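Trastadau Play Library
Table and soft toy safety checklist, with comments
Checked by: Mehwish Tanoli
Second check: Ghazala Janjua
Month: June
Start: 9:15 a.m.
Covers: the wood-grain play table and its clear acrylic panels, the wooden bowl, the red plush toy with the green leaf cap

How to mark: OK, WATCH (leave out, look again next month) or PULL (take off the floor and tag). Write a comment for anything other than OK.

SECTION 1. TABLE

1.1 Table stands level, no rocking when leaned on at each corner
OK

1.2 Top free of splinters, lifted edges and sticky patches
OK
Comment: Wiped with the Studero cleaner and a damp cloth before opening. The top shows streaks if the cloth is too wet. Wring it out well.

1.3 Feet and fixings tight
WATCH
Comment: One bolt at the back took a quarter turn. Same bolt as last month. If it has moved again in July we should change the washer. MT

SECTION 2. CLEAR ACRYLIC PANELS

2.1 No cracks, chips or crazing
OK
Comment: Run a gloved finger along every top edge. Looking isn't enough with clear plastic, as a small chip is easy to miss against the light.

2.2 Panels seated and do not lift out with a light pull
OK

2.3 Edges smooth at child hand height
WATCH
Comment: One corner feels sharper than the rest, not enough to scratch. I went over it with fine paper and will feel it again next time. GJ

2.4 No gap that could trap a finger
OK

SECTION 3. WOODEN BOWL

3.1 Rim smooth all the way around
OK
Comment: Thick rounded rim, no dents that catch a fingernail.

3.2 No splits along the grain, inside or out
OK
Comment: The darker streaks on the outside are grain. Please don't tag the bowl for them. It was pulled for this once already and sat in the cupboard for a month.
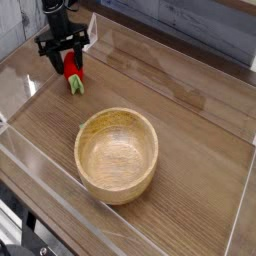 3.3 Bowl washed by hand and dried upright
OK
Comment: No dishwasher. The Ghumman bowl we had before this one split after a single run and had to be thrown out. Hand wash, towel, then leave it standing overnight.

3.4 Loose bits, lint or thread on or near the bowl
WATCH
Comment: Anything small and green should be picked up and compared with the leaf cap on the toy. If it matches, go straight to 4.3 and do that check twice.

3.5 Finish not flaking
OK

SECTION 4. RED PLUSH TOY

4.1 Item number on the stock card
OK
Comment: Card 179. Listed under "play food, soft." The old card, 144, is void and should come out of the box.

4.2 Body seams closed, no filling showing
OK
Comment: Stretched each seam between two thumbs. The red fabric is fuzzy and hides the stitching, so work by feel.

4.3 Leaf cap firmly attached, every point pulled
WATCH
Comment: The cap holds. Felt is the part of any soft toy that wears first, and small children chew the points. Pull each one separately. Pulling the whole cap at once will not find a loose point. MT

4.4 No hard or rattling parts inside
OK

4.5 Clean, no smell
OK
Comment: Surface wash only. Do not soak.

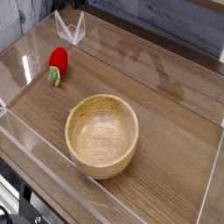 Can the soft toy go back out if one of the leaf points is frayed but still attached?
Leave it off the floor until it has been trimmed or restitched and pulled again by a second person. A frayed point usually comes away in small pieces, and those are the pieces that end up in mouths. Tag it PULL, write the card number on the tag and put it in the mending tray.

SECTION 5. STORAGE AND PAPERWORK

5.1 Bowl and toy kept on separate shelves overnight
OK
Comment: Toy goes in the Angate bin with the lid off so it can air.

5.2 Mending tray emptied
WATCH
Comment: Two items left over from May. Ghazala is taking them home to sew.

5.3 Cleaning log signed
OK

5.4 Spare panel clips in the drawer
PULL
Comment: The bag has the wrong size in it. Return and reorder, part 469.

Carried over to July: 1.3, 2.3, 4.3, 5.2, 5.4
Finished: 10:05 a.m.
Signed: M. Tanoli, G. Janjua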